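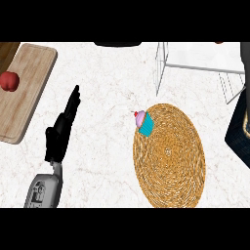
Vue simulée depuis la caméra au-dessus du plan de travail. Pince fermée, cupcake couché sur le bord du set de table tressé.

Galerie : politiques de manipulation évaluées en simulation

Cette page accompagne notre rapport sur l'évaluation en simulation de politiques de manipulation apprises. La question de départ est simple : peut-on classer plusieurs politiques dans un environnement rendu par ordinateur et retrouver le même classement sur le robot réel ? Nous avons travaillé sur une famille de scènes de cuisine que nous appelons Sumetti. Le code d'évaluation s'appelle Carkeck et sera mis en ligne en septembre avec les fichiers de scènes.

Les politiques reçoivent l'image de la caméra et une consigne en anglais d'une seule phrase. Elles n'ont accès ni à la position des objets, ni à leur modèle géométrique. Chaque essai est noté automatiquement à partir de l'état du simulateur, puis une partie des essais est relue à la main par Jolanta Lis.

Notes sur la vue

Le plan de travail est en marbre blanc veiné. Nous avons gardé cette texture dans toutes les variantes de la famille, y compris celles où l'éclairage change.

La planche à découper claire et la pomme rouge sont à gauche, le set de table à droite de la pince. La grille métallique blanche occupe le fond. Elle est ajourée et laisse voir le marbre, ce qui complique la segmentation - nos premiers masques la confondaient avec le plan de travail.

Le cupcake a une caissette turquoise et un glaçage rose lavande. Un objet couché compte comme posé si son centre reste dans la zone cible, quelle que soit son orientation. Ce critère a été discuté longuement et Uldis Tamošiūnaitė en défend un plus strict, donné en annexe du rapport.

Les bandes noires en haut et en bas viennent de la mise au format carré attendue par l'encodeur. Elles sont conservées à l'entraînement comme à l'évaluation.

Résultats en bref

Nous avons comparé 8 politiques sur 228 configurations initiales, avec une limite de quelque 20 secondes par essai. Le classement obtenu en simulation suit celui du robot réel, à deux inversions près entre politiques voisines. Les taux de réussite absolus restent plus élevés en simulation et ne doivent pas être cités seuls.

Contact : équipe Pietrzak, laboratoire Plunduvness
Page mise à jour le 23 avril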